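An afternoon at the Lumon open day
Posted in December by Euan Moncrieff

I had been meaning to go to the Lumon open day ever since a friend from choir mentioned it, and I am so glad that I finally put it in the diary, even though the bus took the long way round and I arrived with my scarf on backwards and half my sandwich still in my pocket. Lumon is a small outfit on the upper floor of the old Wornenen building, up past the bicycle shop, and they spend their days teaching robot arms to do housework. By teaching I mean the old-fashioned sort, where a person does the job and the arm learns from it, over and over again, with plenty of tea in between.

We were let in a few at a time. Visitors got a sticky name badge and a very good ginger biscuit, and then a young woman called Ruth walked us through to the room where the lessons happen. I had pictured something like a car factory — all yellow rails and warning lights — and it was far more like being in somebody's home, with washing to be dealt with.

There are two ways of giving a lesson, she explained. In the first, you take hold of the arm itself and move it where you want it to go, much as you might guide a child's hand round a letter of the alphabet. In the second, you sit at a pair of handles which the Lumon people call Plidness (I never did learn why), and whatever your hands do, the arm does too. A small camera down by the gripper keeps a record of it all, and the record of each go is what the robot later learns from.

Clothes are the hardest thing they teach, and I can well believe it, having never folded a fitted sheet to my own satisfaction. A cup is the same shape every time you meet it, but a thin garment lands differently whenever you put it down, with the gathers bunched up in one place and a seam wandering off in another. You have to decide where to take hold before you can do anything else at all.

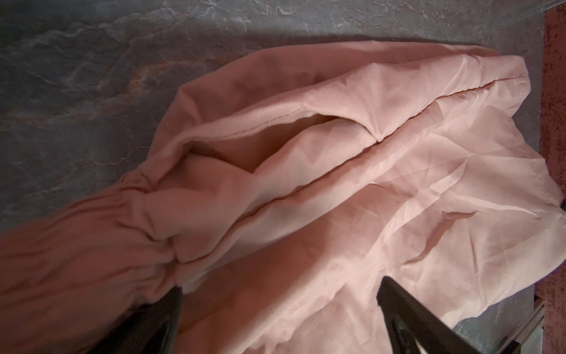 Go for the seam, Ruth told us, and don't worry about the wrinkles until you've got a proper hold. She said beginners nearly always close the gripper too soon, as their own fingers would feel the cloth and the handles give them very little of that, so the eyes have to do the work. Her own early lessons were full of pinches of thin air, and she keeps a few of them to cheer up new starters.

I had my turn after a very patient gentleman in a green jumper, and I was allowed five tries. The handles are lighter than you would think. My first try was hopeless, my second was worse, and on the third I got a corner between the fingers and was so pleased with myself that I let go of it again straight away! The others in my group were kind about it. What surprised me was how tiring it is. You are not lifting anything to speak of, but you concentrate so hard that your shoulders creep up round your ears, and I understood why the people who do it for a living change over every 40 minutes and go and look out of the window.

Each lesson is watched again afterwards and given a mark, and a muddled one isn't always thrown away. If the person has made a mess of a fold and then put it right, the putting right is worth keeping, because the robot will get into muddles of its own. I found that rather comforting.

After the tea break (more of the ginger biscuits, and a sort of seed cake I must try to make) we moved on to reaching, which sounds dull and was my favourite part. A laundry lesson has a good deal of travelling in it. There may be a basket down on the floor, a sheet hanging over something soft nearby, and only a modest gap to work in, and the arm has to be steered through all that without dragging the bedding along with it.

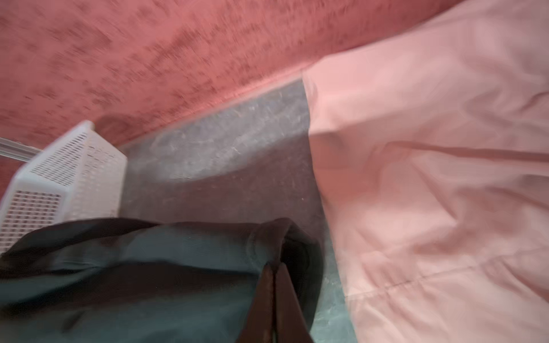
Slow down before you get there and not once you've arrived, was the advice from Ruangrit, who had the handles for most of the afternoon. He told us that a hurried approach smears the camera's view just when it is most needed, and that the robot picks up your bad habits every bit as faithfully as your good ones. He had once spent a whole morning teaching it to hesitate, quite by accident, and had to do the lot again.

Someone asked whether it would be quicker to write out instructions, and he said people had tried, and that he would like to see the instructions for picking up a sock. I asked how many lessons it takes before the arm can manage by itself, and the answer was that it depends on the job, on the cloth and on how steady the teachers have been. They let us watch it have a go at a tea towel with no hands on the handles at all. It took its time, made a lumpy sort of rectangle and got a round of applause from the back of the room.

If you are thinking of going, the next open day is in the spring and the doors open at two. Wear something with sleeves you can push up, and do put your name down for the handles as soon as you get in, as the list fills quickly. The stairs are steep but there is a lift round the back by the bins, and the bus home leaves from the opposite side of the road to the one you would expect.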